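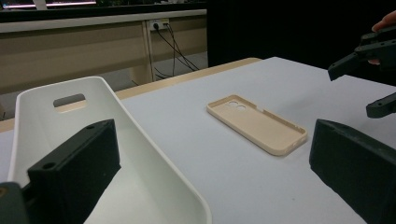 Beige case, next to the white tub

Sorting phone cases by colour: worth the bother?
Vatelside Market Traders > Stock and storage

pitch66
I sell cases and chargers and I've been told I should sort everything into tubs by colour instead of by phone model. Has it saved any of you time? I can't see it. A customer asks for a phone first and a colour second.

hamdy_road
We did it in June and stuck with it. People point at colours. Ten seconds and they've picked one.

pitch66
And then you spend five minutes finding out it doesn't fit.

tinlid
Agree with pitch66. Beige is the worst for it. Sand, cream, stone, light tan, every supplier has a different word and I couldn't sort them if you paid me. The one in the photo looks tan to me. What is it sold as?

pitch66
Altex call it "oat". Code 3617 on the invoice, which tells you nothing about the phone either.

hamdy_road
You can narrow it down from the camera holes though. Two round ones, so that's most of your stock ruled out.

tinlid
Is it? I've got 23 sorts with two holes. Side by side, one above the other, depends which way up you hold the thing. I wouldn't sell one on the strength of that.

hamdy_road
Fine, but it's a start. Add the notch on the long edge and you're nearly there.

pitch66
Nearly there is how I get returns. Open side up again below. Go on then, name the model. I'll believe it when two of you agree.

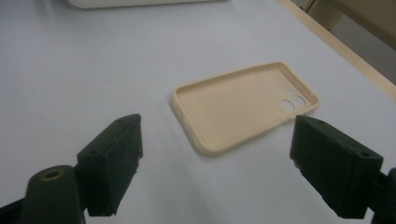 Replies, page 2

ziseck_fan
Not going to guess. Put it against a phone. Ziseck do a cardboard sizing sheet and even that is a bit hopeful in my view.

tinlid
Had that sheet. Threw it out.

hamdy_road
I still say colour on the table, model in the tubs underneath. Both camps happy.

pitch66
That's twice the sorting. I'll try it on one tub and see, but I'm not buying labels for it.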